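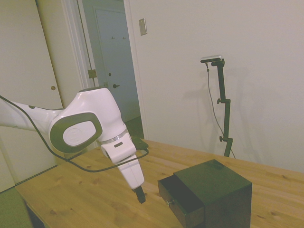 Family Papers and Keepsakes: Your Questions

Last updated 5 July 2022

I get a lot of email about what to do with old letters, photos, report cards and all the other stuff that ends up in your lap when somebody moves or passes away. I try to answer everyone, but I type slowly and I have a job, so I've put the usual questions on one page. I'm not an archivist! I've just been sorting my own family's papers for 12 years and I've made most of the mistakes already.

Where do I even start?

With one box. Seriously, pick the closest one and put the rest in another room where you can't see them. Go through it once, fast, and only pull out the obvious trash (dead pens, takeout menus, appliance manuals for appliances that left the house in the eighties). Don't read the letters yet. I know you want to. I once sat down with my aunt's mail from Arkatow at nine in the morning and was still on the floor with it at dinner time, and I hadn't sorted a thing.

Do I have to wear white gloves?

For paper, no. Clean, dry hands are better, as gloves make you clumsy and you're more likely to tear something. Wash up, skip the hand lotion, and you're good. For photo prints and negatives I do put on gloves, the thin nitrile kind from the drugstore, and I hold everything by the edges.

What kind of box should I keep things in?

For things that matter, I use acid-free cardboard boxes with folders inside. Wooden boxes are lovely, and I have several, but raw wood and some paints and stains give off fumes that can yellow paper over the years. If you have a wooden box you love, put the papers in acid-free folders or sleeves first, or use it for sturdier things like medals and keys and that one baby spoon. If it's freshly painted, let it air out with the lid off for a few weeks before anything goes in.

Plastic tubs? I use them in a pinch. Look for polypropylene, and don't seal up anything that feels even slightly damp.

Can I keep them in the attic? It's the only space I have.

Oh, please don't. Attics cook things and basements soak them. The bottom of a bedroom closet on an inside wall is the best spot in most houses. Under the bed is fine too if you don't have a cat who considers under the bed hers. Keep the boxes up off the floor a little in case a pipe goes.

How do I get the musty smell out?

Air, time and patience. Lay things out in a dry room, out of the sun, for a few days. If they still stink, set the papers in an open box inside a bigger lidded tub, with a dish of baking soda in the big tub where it can't spill on anything, and leave it alone for a couple of weeks. Don't spray anything on them. If what you've got is live, fuzzy mold, that's a different problem! Bag it, keep it away from everything else, and talk to a paper conservator before you go poking at it.

What about tape, staples and paper clips?

Paper clips can usually slide off. I slip a bit of stiff plastic film between the clip and the paper so it doesn't scrape. Rusty staples I open from the back with a dull butter knife, very slowly. Old tape I leave alone. I tried peeling some off my grandparents' marriage announcement and took the date with it, and I still feel sick when I think of it. And never put new tape on a tear, no matter what it says on the package.

What scanner settings do you use?

400 dpi for letters and documents, color even if it looks black and white, saved as TIFF. Then I make a smaller JPEG to email to the cousins. Little photos I bump up higher, since people like to zoom in on faces. You don't need a fancy scanner. Mine is an ordinary flatbed and the lid is held on by wishful thinking.

A phone is okay for a first pass, too. Stand by a window, turn off the overhead light, and hold it flat above the page. I'd still scan the good ones properly later.

How should I name the files?

Year first, then the family name, then what it is: 1951_Amini_letter_to_Rosa. If you don't know the year, guess the decade and put an x at the end, like 195x. It's not pretty but it sorts itself, and six months from now you'll be able to find things. Keep one copy on your computer, one on an outside drive, and one at somebody else's house or online.

Can I write on the backs of photos?

Soft pencil only, lightly, near the edge, with the picture face down on something hard and clean. If it's the shiny plastic-coated kind, pencil won't take, so write on the sleeve before you put the photo in. Ballpoint goes right through and you'll see the dents from the front. My mother labeled our entire childhood in ballpoint. Hi, Mom.

My relatives are fighting over who gets what. Help?

I've been there, and I don't have a magic fix. What worked for us was scanning everything first and sending every branch the full set, before a single original went anywhere. My cousin Zyanya Ibarra came up with that one and it cooled things down a lot. Then we took turns choosing originals, youngest first. There was one christening gown that two people wanted, and they trade it every January. It has survived so far.

Is it okay to throw things away?

Yes! You're allowed. I kept 15 years of my grandfather's electric bills out of pure guilt, and then I kept one, with his grumpy note in the margin, and recycled the rest. Shred anything with account numbers on it. Blurry pictures of somebody's lawn can go as well. But ask around before you toss photos of people you don't recognize, because an older relative may know them on sight.

Would a museum or library want any of it?

Maybe. Local history places often like letters, diaries, shop ledgers and pictures of streets and businesses. Call first and describe what you have. Please don't leave a box on the step. Ask whether they'd keep everything together and whether you can come visit it, and get the answer in writing.

Do you sort other people's papers for money?

I don't, sorry. I've been asked often enough that I did think about it, but I have two closets of my own to finish. My friend Carmela Longo takes on a few families a year, and if you write to me with your general location and how many boxes you've got, I'll pass it along to her.

I have a question that isn't on here.

Send it over! Use the contact form, and put "papers" in the subject line so it doesn't get lost in my spam. Photos of the problem are welcome, just keep them small. It may take me a week or two to get back to you, longer in summer.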